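Why I Finally Gave In and Started a Sunday-Free Home Office Reset

July 19, 2024

So I've been working from home (well, mostly from home, with a few days a month at the Clendley office) for 3 years now, and my paperwork has gotten completely out of hand. I'm talking receipts in the fruit bowl! A dentist bill inside a cookbook! Back in May I missed a renewal notice for the car because it was sitting under a stack of takeout menus from Alvarado Street, and the late fee was $38. That did it.

My friend Vittoria Parisi has been after me for ages to try her folder method, so I drove over to Burnau one evening and she walked me through it with a pot of coffee and way too many almond cookies. I came home all fired up and gave every surface a going-over before I let a single folder near it.

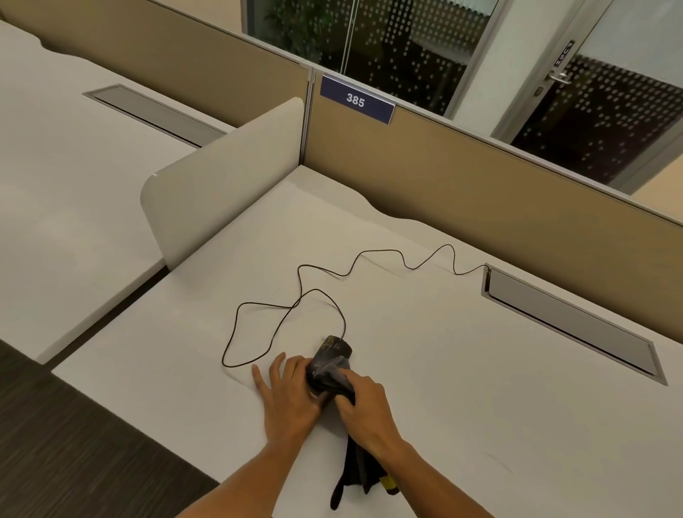 The seven folders

Vittoria swears by seven and I've stuck with that. Mine are house, car, medical, taxes, pets, warranties and "deal with it." The last one is the only one that lives out in the open, and I go through it whenever it gets too fat to close. Everything else goes in the drawer.

I tried color coding and gave it up after a week, because I could never remember if green was taxes or the dog. Plain manila with a fat black marker works fine for me. I did splurge on a little scanner for the warranties (those receipts fade so fast) and now the paper copies go straight in the shredder, except for the big appliances. The furnace one I'm keeping till I die.

My first big sort took a whole evening and I ended up with 106 pieces of paper in the recycling, which I only know because Vittoria bet me I wouldn't break a hundred. She owes me lunch at Willow!
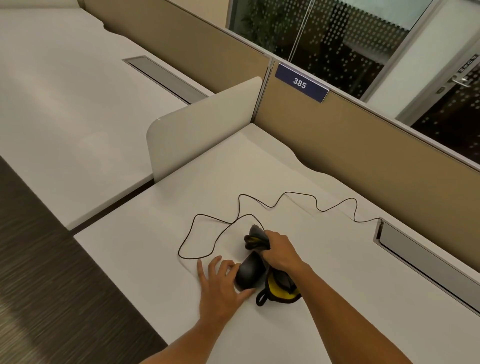

How long do you keep old utility bills?

I keep mine for one year so I can compare winter to winter, and then they get shredded. The ones I need for my home office deduction go in the tax folder and stay there with that year's return.

Next up is the photo boxes in the hall closet, and I'm already dreading my aunt's slides.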